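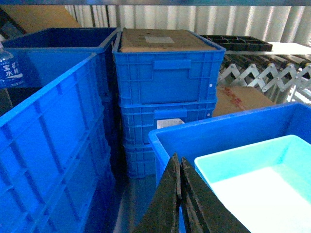 Ribbed blue crates stacked beside the expandable roller conveyor, Flamulville depot.

Product review: Vakgate ribbed storage crate, blue
Reviewed by Parvaneh Najafi, Stores and Logistics
Published 13/09/2025

The Flamulville depot purchased 84 Vakgate crates to replace the mixed cartons previously used for inbound parts. This review records the findings of stores personnel after one season of daily handling.

Construction
The crate is moulded in blue plastic, with raised vertical and horizontal ribs dividing each wall into panels. The walls have not bowed under normal loads. The thick rim remains comfortable to grasp, although grit collects between the ribs and must be brushed out before washing.

Handling
A recessed rectangular grip is provided in the face of the crate. It accepts a gloved hand without difficulty. Personnel with larger hands reported that the recess could be deeper, and the reviewer concurs.

Stacking
Crates seat squarely upon one another, and stacks of three are the depot's standard. Taller stacks are stable but awkward to unload onto the conveyor. No lid is supplied. The depot lays flattened cardboard over the top crate, an adequate dust cover but a poor substitute for a fitted one.

Labelling
Paper labels adhere well to the flat areas and lift at the corners where they cross a rib. Banafsheh Naseri of the receiving section recommends placing them near the lower edge of the front face. A moulded card holder would be a welcome revision.

Value
The unit price was $173 per set of four, delivered. Cardboard is cheaper to buy and is still held for outgoing orders.

Assessment
Recommended for indoor stores and loading areas. Centres requiring closed storage should obtain a quotation for lids before ordering.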